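About us

Kerby is a small packaging consultancy. We read the claims printed on boxes, bags and mailers, and we check whether they stand up. Most of the time they stand up a bit.

We started at Tririreck, a shared workspace with poor heating, after one too many suppliers told us that their film was "fully recyclable". Recyclable where? By whom? At what cost? The answers were vague, and the leaflets were very green. We have been asking the same questions ever since, and we have been taken off several mailing lists as a result.

To date we have looked at 2,593 separate claims. Of those, 2,461 needed at least one change to the wording before we would put our name near them. Some were plain wrong. Far more were true in a narrow way that no shopper would guess, such as a tray that can be composted, provided you own an industrial composter. 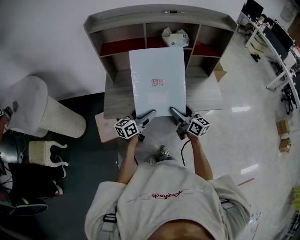

A large white board with its plastic film on.

We do not hand out badges, stars or leaves. The trade has plenty of those already, and we have yet to see one that a brand failed to get if it kept paying. You get a written report in everyday words, usually shorter than you expected. If we think a change of material is a waste of your money, we say so, even when you have already ordered it.

Clients sometimes ask about our "values". We have a price list. Reports begin at £189 for a single pack, and a full range review is quoted by the job. Đorđević, our printing partner, is paid separately and has no say in what we write. Neither does Pindari, which rents us storage.

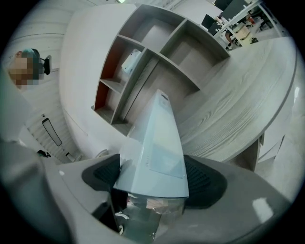
Pale blue box, lower end in clear plastic.

We are wary of our own figures too. Last March we went back over 593 old reports and found some where we had been too kind, mainly on paper bags with a plastic lining. Those clients have had a corrected copy at no charge.

If you want a quote, send us the pack and the exact wording you plan to print on it. Please don't send the mood board.

Page last checked: 2022-08-04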